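Somton rolling rack, three months in

I bought the Somton rack back in August, mostly out of desperation. We'd moved into a place with exactly one closet, and my old rack (a wobbly Fukton thing that leaned like a tired dog) had finally dropped a whole season of coats on the floor. I paid $74, and shipping took 16 days, so if you need something by the weekend, look elsewhere.

Putting it together was fine! Seven steps in the booklet, and step four is the only one that made me say bad words. The crossbar wants to go in before you tighten the legs, and the drawing makes it look like the other way around. I tightened, loosened, tightened again, and was done in time for dinner. The little wrench they give you is junk, so use your own.

What I like most is how solid it feels. I've got winter coats on mine, plus a garment bag that weighs as much as a small child, and the top rail hasn't bowed at all. My sister has the Volomside version, which is prettier and has nicer wheels, but hers sways every time the heater kicks on. I'd still take mine.

Complaints? The wheels are loud on hardwood. And the coating scuffs if you drag metal hangers along it — I switched to the flocked kind and that mostly took care of it. 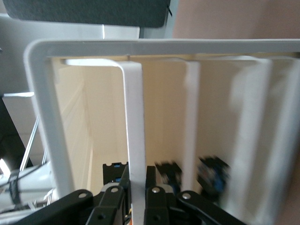

Hooks are the part I have real opinions about. I tried a set from Zamudio first and they were too tight to slide, so every time I wanted to shift one I had to pry it off with both hands. The flat kind is so much better. A white one with a short arm hooked under the rail and a long strip hanging straight down pretty much disappears against a white frame, and I love that, because I'm picky about clutter you can see from the couch. I'd get a couple of extras while you're at it.

Four stars from me. Fix the wheels, Somton, and I'll buy a second one for the laundry room.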